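Pendham Extending Table: Owner's Guide
Section 3. Placing and leveling the table

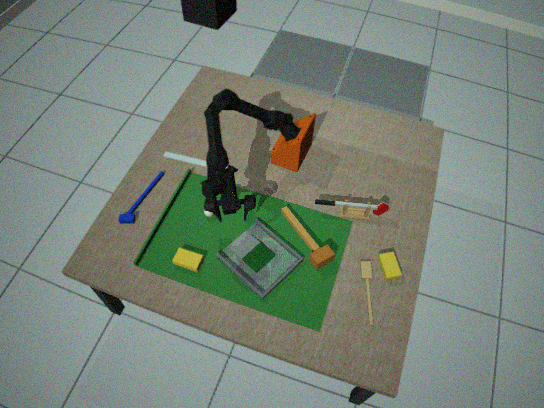 3.1 Before you start

Assemble the base as shown in Section 2 before you place the table. Two people are needed for every step that involves lifting. You will need the 4 mm hex key from the hardware bag and a spirit level (not supplied).

CAUTION: Do not drag the table. Dragging puts a sideways load on the leg bolts and can chip tile edges or tear vinyl.

3.2 Choosing a position

1. Leave 100 cm between the table and any wall on the sides where people will sit.
2. Keep the table away from radiators, wood stoves and floor vents. Dry heat can open the joint between the leaves.
3. On a tiled floor, try to set each foot near the middle of a tile. A foot that straddles a grout line may rock.
4. If the room gets strong sun, turn the table end for end every August so the top ages evenly.

3.3 Leveling

1. Check that the leaves are closed and both catches are locked.
2. Lay the spirit level across the center of the top, first one way and then the other.
3. Find the low corner. One person lifts that corner just clear of the floor.
4. The other person turns the foot counterclockwise to lengthen it. Two full turns are enough for most floors.
5. Lower the corner and check again.
6. Press down on each corner in turn. If the table rocks, repeat steps 3 to 5.
7. Tighten the lock nut on each foot with your fingers, then give it a quarter turn with a wrench.

CAUTION: Keep hands and feet out from under the table while a corner is raised.

NOTE: Do not extend a foot past the red mark on its thread. If the floor is too uneven for this, order the Weridano long foot set, sold in packs of 4.

3.4 Checking the bolts

Tighten the leg bolts again after 2 weeks of use. After that, check them whenever the table has been moved. The bolts should be snug. Too much force will strip the inserts, and stripped inserts are not covered by the warranty.

3.5 Floor pads

Felt pads are supplied for wood floors. Clean the underside of each foot, peel off the backing and press the pad firmly in place. Replace pads when they become thin or gritty. On carpet, leave the pads off.

Revised April 26, 2022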